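Call for Participants: The Tidy Box Study at Jurka

Do you have strong feelings about where small things should go? Great, we want to meet you! Jurka is looking for 30 adults to help us learn how people put away little objects at home: blocks, buttons, keys, all the stuff that ends up on the floor.

What you'll do

You'll sort and put away small items using open boxes of different sizes and colors, then chat with us about what felt easy and what drove you nuts. We start with very simple setups, just a box on a bare wood floor, and work up to a full and pretty messy playroom shelf. A visit takes roughly 80 minutes, with a snack break in the middle (the snacks are good). 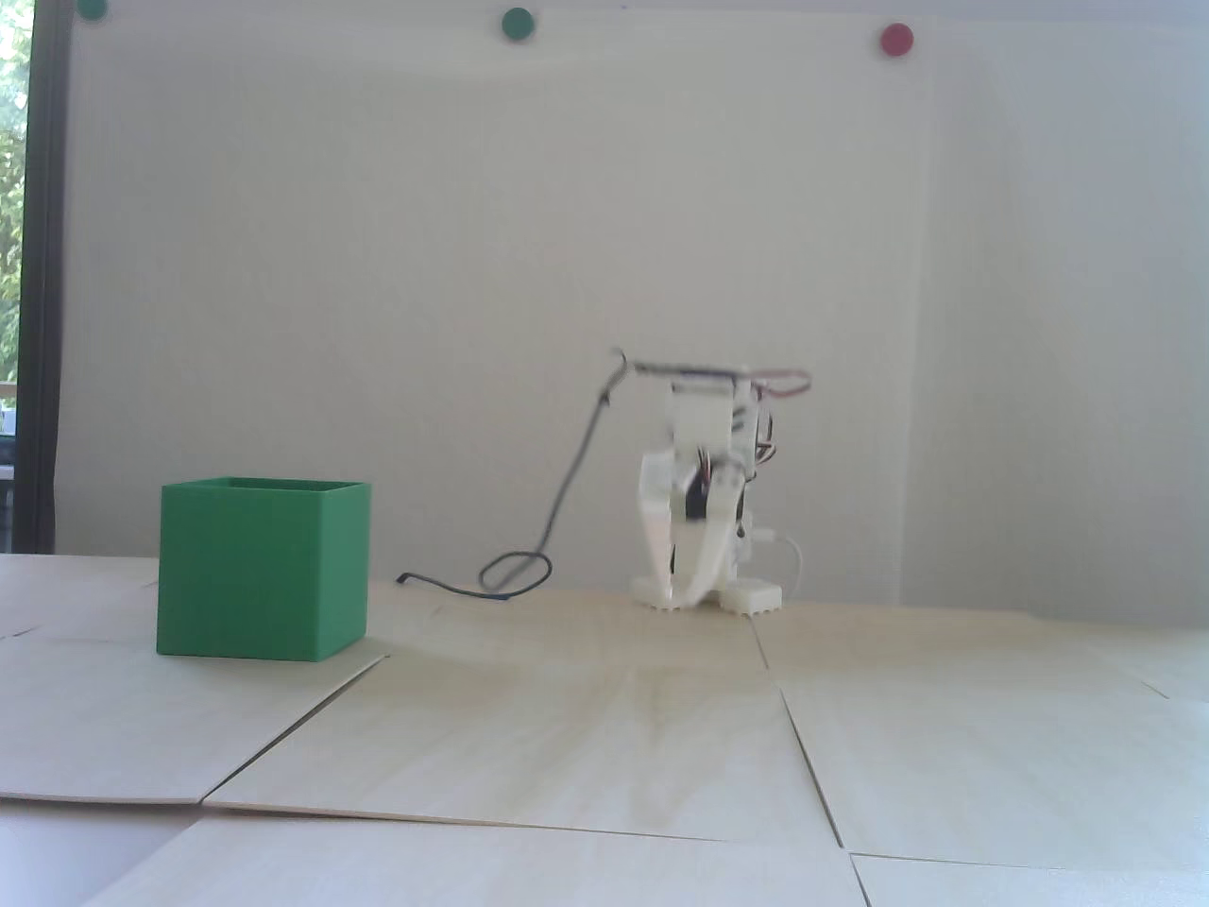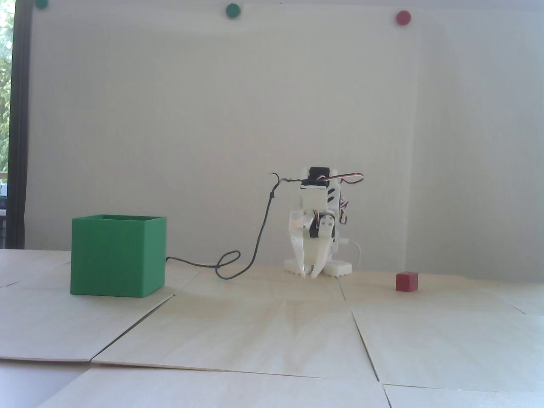 Who can join

Anyone 18 or older who can get to our rooms in Itstead. Some tasks happen at floor level, but we can move everything up to a table if you prefer, so please don't let that stop you. Messy people are very welcome! We already have plenty of neat ones.

What you get

A $50 gift card at the end of your visit, plus your bus fare. If you'd like to come back for a second visit in June, you'll get another card for that one too.

How to sign up

Stop by the front desk at Jurka and ask for Riet De Graaf, or leave your name and a phone number in the sign-up book. Tell us whether mornings or afternoons suit you better. Afternoon visits start at 2 p.m., and the door on the parking lot side is the one to use.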